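FURNIVAL PUBLIC LIBRARY DISTRICT
BOARD OF TRUSTEES
Minutes of the Regular Meeting

February 25, 2021
Held by video conference

Leopoldo Becerra presided and called the meeting to order. A quorum was present. Jordan Rowbotham recorded the minutes.

Approval of Minutes
The minutes of the previous regular meeting were approved as distributed, with one correction: the Pramari Road book drop was closed for repair, not removed.

Public Comment
A resident of Pramari Road asked whether large-print titles could be held at the curbside window for longer than 3 days. The Director replied that holds may be extended by telephone and that the notice sent to patrons would be reworded to say so.

Director's Report
Curbside pickup served 726 households in the period under review. Interlibrary loan requests stood at 434, most of them filled from within the county. The Director noted that the courier schedule remains irregular and that patrons have been told to expect delays. The seed library will reopen in spring by mail only — packets are to be limited to four per cardholder.

Old Business

Roof, Main Building. The contractor, Bomell, has submitted a revised proposal for the flat section over the children's room. The revised proposal covers replacement of the drains and leaves the skylight as it is. Trustees asked that the warranty terms be put in writing before any vote. Tabled.

Catalog Software. The contract with Treltuvia expires in July. Staff reported that the holds module still sends duplicate notices when a title is returned at a branch other than the one that owns it. The Director was asked to obtain renewal terms for one year and for three, and to report back at the next meeting.

New Business

Overdue Fines. The Board discussed a proposal to end overdue fines on children's and young adult materials. Replacement charges for lost items would stay in force. Mr. Becerra asked how existing balances would be handled; staff recommended that they be cleared on the date the policy takes effect. Moved and seconded that the proposal be adopted as written, including the clearing of balances. The motion carried with one abstention.

Meeting Room Policy. The present closure of meeting rooms to outside groups was extended until further action of the Board. Groups holding reservations will be contacted by staff — no deposits will be kept.

Correspondence
A letter was received from a patron asking that the local newspaper again be kept in print at both branches. Referred to the Director.

Adjournment
There being no further business, the meeting was adjourned.

Respectfully submitted,
Jordan Rowbotham

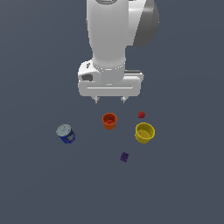
Comment received on the posted minutes, from Leopoldo Becerra: The Overdue Fines item should also state that adult materials are to be reviewed separately in July. I asked for that to be entered before the vote was taken, and I would like it added when the minutes come up for approval.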